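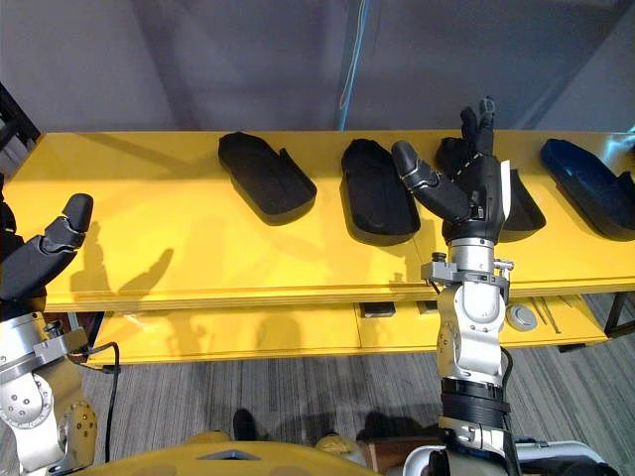
Sole and Footbed Sorter / Finishing Assistant

Wiladberg Footwear Workshop
Full time, day shift, one position

Wiladberg makes and repairs walking shoes, work shoes and a small line of house slippers. We are looking for one person to join the finishing room, where footbeds and soles are checked, matched into pairs and sent on to assembly. The job is mostly hand work at a table. You will be on your feet for much of the day, with a stool available at each station.

You don't need a background in shoemaking. Two of the people now in the finishing room came from bakery work and one came from a print shop. What we need is somebody who notices small differences and doesn't mind looking at the same shape many times over.

What the work is

Most of our parts are held in shaped trays that follow the outline of the foot. Trays are laid out on the sorting table in a row, and the parts go into them by size and side. Left and right trays look alike at first, especially the black ones, and learning to tell them apart quickly is a large part of the first month.

On a normal day you will:

Set out the trays for the morning's order and check them against the job card.
Look over each footbed for bubbles, thin spots and ragged edges.
Trim loose material from the rim with a hand knife or small scissors.
Match left and right, and put aside any pair where the color or thickness is off.
Wipe down trays and return them to the right shelf.
Write up rejects on the sheet at the end of the table — part number, size, what was wrong.

In slower weeks you will also help with boxing finished pairs and with the repair counter, which takes in shoes from walk-in customers on Saturdays. Saturday work is shared out among the finishing room staff and is paid at the Saturday rate.

We use water-based glue in the finishing room. Solvent glue is used next door in assembly, which has its own extraction. You will pass through assembly to reach the stock shelves, so please tell us at interview if you have asthma or a skin allergy that we should plan for.

Who you will work with

You will report to Orathai Ratanaporn, who runs the finishing room. Training is with Sombat Jaidee for the first six weeks. He will show you the knife work and the tray system and will check your pairs before they go to assembly. After that your work is spot-checked like everyone else's.

The workshop is mixed in language. Most talk on the floor is in English or Thai. Job cards and safety sheets are in English only, so you need to be able to read them without help.

What we are asking for

Good eyesight for close work, with glasses or without.
Steady hands and some patience.
Able to lift a full box of soles from floor to table. If this is a problem, say so and we will talk about it.
Comfortable using a sharp knife, or willing to learn.
On time. Assembly can't start until the first trays have been sorted.

Useful but not required: experience in sewing, upholstery, leather, packing or inspection work; a forklift ticket; basic spreadsheet skills for the reject log.

Hours and pay

Monday to Friday, 7:30 to 4:00, with a half hour for lunch and two short breaks. Base pay is 590 a week before tax during the training period, reviewed when training ends. Overtime is offered in December, when slipper orders are heavy, and is voluntary. Work clothes and cut-resistant gloves are supplied. Please bring your own closed shoes with a firm sole. Staff may buy two pairs a year at cost, and your own shoes can be resoled here for the price of the materials.

Vacation can be taken any time except the first three weeks of December. The workshop closes between Christmas and New Year and those days are paid.

Getting here

The workshop is at 259 Plostingate, on the ground floor, with the entrance on the yard side. There is a bike rack in the yard and a bus stop across the street. Parking is limited and goes to people on the early delivery run first. The finishing room, restrooms and break room are all on one level. The stock loft is reached by stairs, but this position doesn't require going up there.

How to apply

Send a short letter and a list of your past jobs to Kanyarat Meesuk in the office, by mail or by hand. One page is plenty. Tell us what kind of hand work you have done, paid or not, and when you could start. A photo is not needed and we would prefer that you leave it out.

Applications must reach us by Sun 22 October. There is a mail slot in the yard door for anything dropped off over the weekend.

We will invite a few people for a visit of two hours. The first part is a talk with Orathai and Kanyarat. The second is a trial at the table: you will be given a mixed box of footbeds and asked to pair them and pull out any with faults. You may ask questions while you do it. The trial is paid at the training rate whether or not you are offered the job.

Everyone who applies will get a reply. If you applied for the assembly position in the spring and would like to be considered for this one, a note saying so is enough — we still have your papers.

Questions about the work itself can go to Orathai at the workshop, best after 2:00 when the day's sorting is mostly finished. Questions about pay, hours or access go to Kanyarat.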